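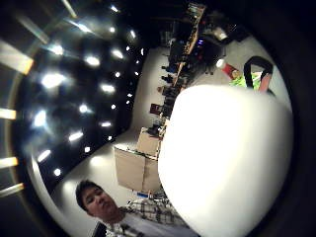
Words by Garnet McIntyre, workshop lead
Page last updated December 11, 2025

About Lelex

Lelex looks after robot cells for people who have other things to do. Most of our customers bought an arm, a gripper and a control cabinet, had a lovely fortnight with all three, and then rang us. We set the thing up again, write down what we did, and come back when it sulks.

We are a small firm and we work out of one long room with desks down the wall, a low opinion of its own ceiling lights, and more cardboard boxes than we would like. New customers sometimes ask to see the clean room. They are offered tea.

The machine we get asked about

Every firm like ours has one machine that taught it the trade, usually by misbehaving. Ours is called Vurnik. It is a single-arm bench cell with a two-finger gripper, and it comes with a set of hand-held grippers that match the one on the arm. A person picks up a hand-held one and does the job, the camera on it records how, and the arm is later expected to do the same. You will gather from the word "expected" how the early months went.

Vurnik came to us in July from Desjardins, who had built it for their own packing line and grown tired of it. It arrived with a manual for a different cell. We have kept the manual, as it is well written.

How it is set up

The arm bolts to its base with 4 bolts, and they are done up in a cross pattern with a torque wrench, by one person, who does not take phone calls during it. Then the base is levelled. Then somebody leans on the base to talk to somebody else, and it is levelled again.

Next come the cameras. A very wide lens sees nearly everything in the room, which was the selling point, and it does so with great impartiality. It will give as much attention to the lamps overhead as to the part you are trying to pick up. We fix the exposure by hand once the room lights are on and leave it there. Automatic exposure and a ceiling full of bright round lights do not get on, and anything pale held near the lens ends up as a large white cloud with ambitions.

After that we check the hand-held grippers against the arm. The fingers have to open to the same width on both, the camera has to sit at the same angle on both, and the two clocks have to agree on what time it is. The clocks are the worst of the three. Tadeo Ledesma wrote us a small program for it, called Fivier, which flashes a pattern at both cameras and reports the gap between them. It used to report the gap to the nearest microsecond, until Tadeo admitted he had no idea what the last few digits were doing.

How it is looked after

Vurnik gets a short check every 200 cycles and a long one every 2,000. The short check is finger pads, cable strain, lens and mounting screws, and it can be done standing up. The long one takes the gripper off altogether.

Finger pads wear on the inside edge first. If you can feel a lip with your thumbnail, change them, and change both. We did try changing one. The gripper spent the rest of the day handing things over at a slight tilt, like a waiter who has heard about your tip.

Lenses are cleaned with a dry cloth kept in a tin for that purpose. The tin says CLOTH on it because the first cloth went off to clean a bicycle.

Hand-held grippers need more care than the arm does, mainly on account of the hands. They get put down on benches, stood on end, tucked under elbows and carried across the room while still recording. We have a good deal of footage of our own office chairs -- sideways, for the most part. Every session is looked through before anything is passed on, and the bits where the camera has gone for a wander come out.

How it is repaired

We keep a spare for anything that moves and most things that plug in. Our standing order is 5 sets of finger pads, a spare gripper motor, a spare camera and a frankly sentimental number of cables. If a fault turns up, the rule is cable first, connector second, motor third, software fourth. Tadeo would like it recorded here that it has been software only twice. I would like it recorded here that Tadeo keeps the tally.

Whatever we change goes in the logbook, in pen, with initials. "Fixed it" is not an entry. Neither is "seems fine now", although I grant that it has a certain honesty and that the handwriting was mine.

What we do for customers

Everything above, on your machine instead of ours. We will install a cell, move one, match hand-held grippers to an arm, put right a cell somebody else set up, or sit down with your staff and show them how to do the short check without us. Most people can learn it in a morning. We would sooner teach it than drive to you to wipe a lens, though we will drive to you and wipe a lens, and the invoice will say so in plain words.

We don't sell robots. If you haven't bought one yet and want to know whether you should, ring and ask for me. Desjardins did, a bit late, and we are still on good terms.

Visits to the workshop are by arrangement. Vurnik can generally be shown working. Please don't lean on the base.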